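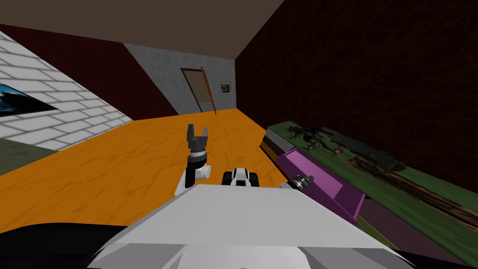 I've been trying to pray first thing in the morning again, before the phone and before coffee, and wow am I bad at it. Most days I get through half a psalm and start planning lunch.

On Friday I told Nesrin Eren from my Trorkstead study group, and she just laughed and said to read it out loud. So now I do! Psalm 39, in my bathrobe, mumbling at the kitchen window. It helps — my mind wanders a lot less when my mouth is busy. 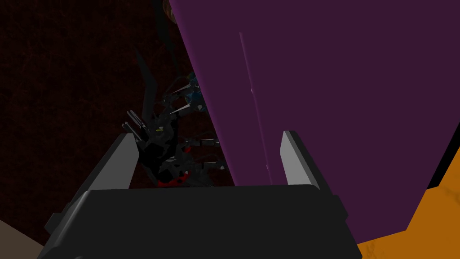
What I'm reading in June

Still the Psalms, slowly, plus the fat old hymnal I picked up in Gough (652 pages, tiny print). I'm singing one a day. If you have a favorite, leave it in the comments!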